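Week 4: Reading a vendor's claims
Notes by Jae-in Yoon

The Telton service package offers restroom cleaning by mobile arm, billed at 585 a month per site. The brochure says "hands-free from door to door." Ask what that covers.

Points to raise in section:
- Who lifts the seat? The price sheet lists it as an add-on.
- The 1,000 test cycles come from one restroom at Nakine. One layout, one model of toilet.
- Cords and outlet covers near the work area are left out of the safety page — read it twice.
- Jurčo quotes less but gives no failure rate at all.

A wrist view is useful for judging clearance, and it says very little about cleaning. 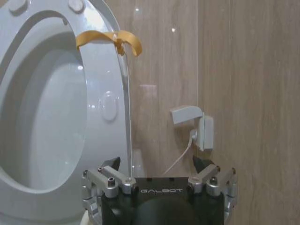
Fig. 9. Wrist view, seat up, yellow band over the rim. Note the cable plugged in at the wall.

For February: write one page on which claim you would test first, and how.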